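Subject: Re: [fairweather-makers] What to put out for the kids' table?

On June 15, 2025, Rafia Ghumman wrote:
> Does anyone have ideas for the kids' table at the Plalludcombe
> open day? Last year we had coloring sheets and they got bored.

Hi Rafia, hi all,

Yes! Plain blocks, please - lots of them! My sister's library in Draria swapped its craft kits for a big tub of mixed shapes, and kids of 5 were still building when the lights went off. A white tabletop is great for this, red really pops on it. 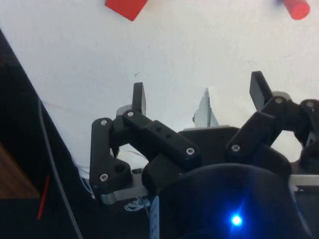 What I'd bring:

1. The tub from the Wirkau shed (36 blocks, all sanded).

2. Two low tables, pushed together so brothers and sisters can share.

3. Masking tape for roads. They love roads!

I can drop everything off the night before if someone has the key. So looking forward to this one!

Tess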